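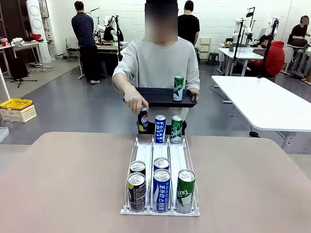

Why do small shops throw away drinks that people want to buy? Mostly the old stock stays at the back and the new stock is sold first, so the date passes before anybody takes it.

Speaker notes, stock rotation talk, Jusville

Slide 1. Say good morning, wait for the door to close. Thank the Plernusard shop association for the room. Ask who has worked in a shop on delivery day. Let them raise hands, do not comment.

Slide 2. The rule is old: first in, first out. Everybody in the room knows it. Say it one time and go on. My question today is why we know it and do not do it.

Slide 3. The Drikby shop. In January we checked 2391 items on the shelves and in the back room. 37 were past the date. (Pause here, people will say this is a small number.) Then tell them that almost all of them were in the same two places, the low shelf by the window and the corner behind the door.

Slide 4. Loading from behind. When cans go in at the back of a lane, the customer takes the older one at the front without thinking of it. With a flat shelf the worker has to pull everything forward first — and at 6 in the morning this step is forgotten. Speak slowly, this is the main slide.

Slide 5. Cost. A rack is not free. For the Majali shop we bought 3 and kept flat shelves for everything else. Do not promise savings, we have only one season of numbers.

Slide 6. Labels. Write the delivery month on the carton with a thick marker, on the short side. The long side is hidden when cartons are stacked. I made this mistake for a whole summer.

Slide 7. Exercise in pairs. Give out the 50 paper cards, one set for each table. They sort by date, then I add a late delivery and they sort again. Stop them after ten minutes even if they are not ready.

Questions. If somebody asks about milk and bread, say that the dates are shorter but the order of work is the same. Collect the cards before the coffee.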